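Deux pinces, un bras : mes essais avec la Wuvov et la Corotel

6 octobre 2018

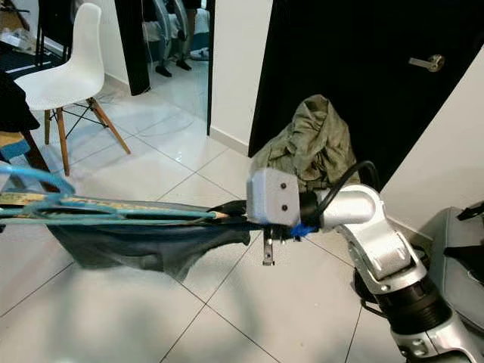
Essai au-dessus du carrelage : tissu sombre, boucles en plastique et baguette en bois, tenus par la pince.

Je compare depuis le mois dernier deux pinces à doigts parallèles pour le bras. La première est une Wuvov achetée d'occasion, la seconde une Corotel neuve. Stefaniia Maksymiv m'a prêté son contrôleur Zovenska, le mien ne gérant pas correctement la limite de courant à la fermeture.

Le protocole est simple. Le bras prend l'objet, le lève, fait un quart de tour, attend 4 secondes et le repose. 50 prises par pince et par type d'objet. Je note à la main, dans un tableur, si l'objet est tombé, s'il a glissé ou s'il a tenu.

Avec les objets rigides, il n'y a presque pas d'écart. Les boîtes, les tasses et les tubes passent avec les deux pinces. La Corotel ferme plus vite, la Wuvov fait moins de bruit. Je n'aurais pas écrit d'article pour ça.

Les objets souples sont plus compliqués. Un tissu qui pend se déforme dès qu'on le soulève, et le poids se déplace pendant la rotation. Si on ajoute quelque chose de long et de raide, comme une baguette, tout fait levier sur les doigts. La Wuvov a lâché 2 fois dans ce cas, la Corotel bien plus souvent. Je pense que cela vient des doigts, trop lisses sur la Corotel. J'ai essayé un revêtement en silicone, il s'est décollé avant la fin de la série.

Pour le réglage, j'ai fini par baisser la vitesse du poignet et laisser l'effort de serrage à la valeur d'usine. Augmenter l'effort n'apportait rien sur le tissu et faisait chauffer le moteur.

Côté caméra, j'ai gardé la vue du dessus. J'avais aussi monté une petite caméra Väisänen près du poignet, mais elle ne voyait plus rien dès que l'objet était un peu large. Elle est démontée pour l'instant.

Le câble reste un problème. Il faut lui laisser assez de mou pour la rotation, sinon il tire sur le connecteur. J'ai perdu une soirée à chercher une panne de communication qui venait de là.

Je garde la Wuvov sur le bras jusqu'en novembre. Ensuite, je referai la série Corotel avec des doigts striés, si je trouve le temps de les dessiner.

1125 vues
4 commentaires
Partager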